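Joncombe Table Service Recordings: data card

Version and contact
Second release, February. Maintained by the workplace automation group at Abernathy. Questions and correction requests should be sent to Kinga Bárány, dataset lead.

Summary
The set contains 968 recordings of table laying and clearing, made with a hand-held gripper in the staff dining room at Joncombe. It was prepared for the introduction of the Tulleo serving arm, which is to take over part of the laying work before the midday meal. A further 596 recordings from the Kavside site are held separately and are not covered by this card.

Who made the recordings
Dining room staff, during paid hours. Taking part was optional, and eight members of staff agreed to do so. No names, faces or voices are kept. Recordings may not be used to measure the speed or quality of any person's work.

Effect on posts
Under the site agreement, laying of plates and mats moves to the arm in the main room. Serving, allergy checks and all contact with diners remain with staff. Hours released by the change are to be offered first as training time, and shift patterns must be discussed with staff before they are altered. Staff may stop the arm at any time without giving a reason.

Contents
Each recording consists of video from the gripper camera, finger opening width and a short task label. Files are grouped by task and then by table.
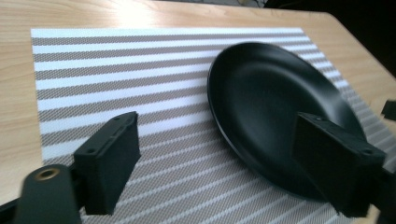 Figure 1. Gripper view, plate task: black plate on a striped woven placemat.

Known limits
Glare on pale table tops is common. Dark plates may be partly hidden by the gripper fingers. Glassware is poorly covered, and models trained on this set alone should not be used to handle it.

Terms of use
Research and internal testing only. Requests for up to 2,000 files may be made through the group; larger transfers are not supported.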